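**From the Millel Residents' Newsletter, 2023-04-13**

## The Great Cupboard Clear-Out

Every household in Millel has a drawer. You know the one. It holds a phone with no charger, four chargers with no phone, and a remote for a television that left the building under a previous president. Glenys Inskip believes the drawer has had things its own way for long enough, and so the spring electronics drop-off is back, in the parking lot behind the Dinindale Road library.

Last October's drop-off was a success by most measures. Roy Treloar brought a fax machine and stayed to tell people about it. Lionel Ashworth brought a pair of speakers, and his brother Mervyn took them home again, so that on balance the Ashworth family disposed of nothing. We have asked both of them to come this time with empty hands or leave with them.

The rules are much as before. We take computers, monitors, printers, phones, cables, radios and small kitchen gadgets with a plug. We don't take refrigerators, smoke alarms, paint, or anything that has been leaking in the garage while you decided whose job it was. Old tube televisions are welcome, but they cost us $30 apiece to pass along, and we will be asking you for that at the gate with our best smiles on.

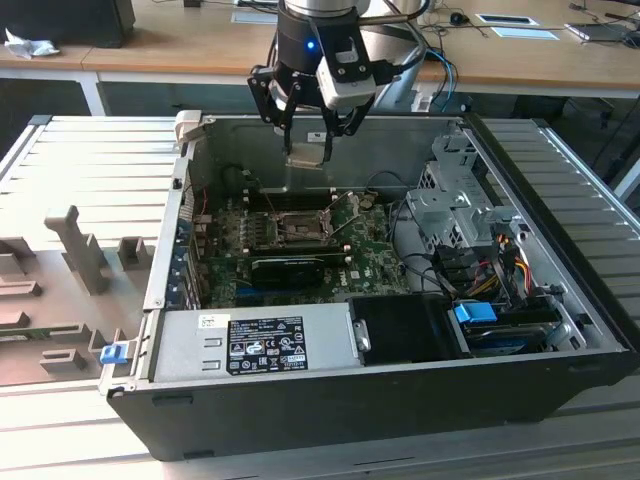

Do I need to wipe my computer before I bring it in?

Do it at home if you can, and copy off anything you want to keep first. If the machine won't start, take the drive out and hang on to it, or put a note on the case and Grikow Recycling will shred the drive at no charge.

Grikow, for those who missed last year, is the outfit from Requena that hauls everything off. They were on time, they were polite, and they swept up afterward, which put the rest of us to shame. Their limit is nine boxes per household. Ruth Lambert feels this is stingy. Ruth Lambert has a basement.

A few other points. Batteries come out of whatever they are in and go in the blue tub by the gate, with tape over the ends. Please coil your cables – a trash bag full of loose ones turns into a single large cable by the time it reaches us. Ink cartridges may stay in the printer. So may whatever is jammed in the printer.

If you can't lift something, call Glenys and she will send a person with a hand truck. There is one hand truck, so call early. The gate opens at 9 and closes when the truck is full, and last time it filled up well before lunch. Latecomers were seen driving slowly past with their printers in the back seat, looking like people who would be driving them around until summer.

Coffee will be out by the library steps. Bring your own cup, and please don't put it down on the recycling table. Roy is still looking for his.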